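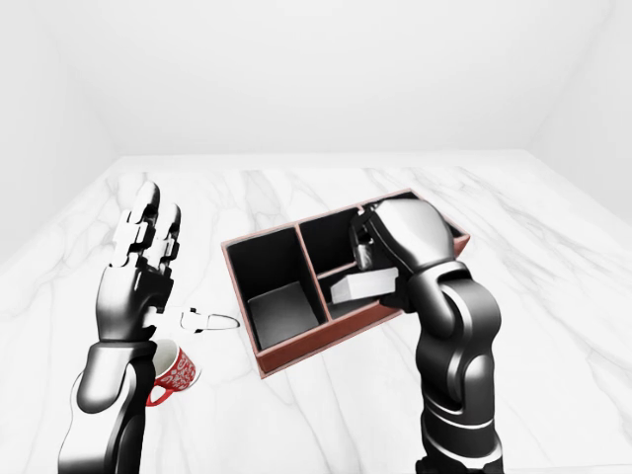
Nazmiye Aksoy
Contributing writer, homes and materials

The first thing most people ask about a marble counter is whether it stains. The second is what it costs. Fabricators say the question they would like to hear is which way the veins will run, and it usually comes up after the slab has been cut.

Marble is sold by the slab, and every slab comes out of the quarry with its own pattern. The veins are traces of clay, iron and other minerals that were in the limestone before heat and pressure changed it. Gray veins on a white ground are the kind most buyers have in mind when they say "marble," and they are the kind most often copied in tile and laminate.

I spent part of June at Trosska, a stone yard on the edge of Pruvholm that keeps some 600 slabs standing on edge in wooden racks. Customers are asked to come in person. The yard used to send out hand samples, squares small enough to carry in a coat pocket, and stopped because people kept ordering from them. A small square can come from a quiet corner of a slab that has a heavy streak through the middle, and the buyer would not see the streak until the truck arrived.

Now a buyer walks the racks, picks a slab and marks it with blue tape where the sink and the cooktop will go. The yard takes a picture, and the shop cuts to that. It takes a morning. One couple there had driven 156 miles and left without choosing anything, which the staff said was common on a first visit.

Diagonal veins cause the most arguments. They look good on a long, unbroken surface, but at a corner they have to meet something. If two pieces come from the same block and were sawn one after the other, they can be opened like a book so that the pattern mirrors itself at the joint. This is called bookmatching, and it wastes stone. Of the 11 kitchens on the Trosska schedule while I was there, only two were being done that way.

The other choice is to let the joint show and put it where the eye does not rest, such as behind a faucet or at the side of the stove.

Finish matters too. A polished surface deepens the color and reflects the lights above it. A honed one is flat and soft to look at, and it hides the dull spots left by lemon juice or vinegar. Those spots are etching, not staining, and sealer does not prevent them. Sealer slows down oil and wine. Most people reseal once a year or when water stops beading.

Thickness comes down to budget and cabinets. Drolo, a small shop two streets from the yard, cuts mostly in three-centimeter stone and will go to two for a bathroom if there is plywood underneath.

My own counter is six years old and honed. It has a ring near the toaster from a glass of orange juice. I could have it taken out with a polishing powder in an afternoon, and I have the powder in a drawer.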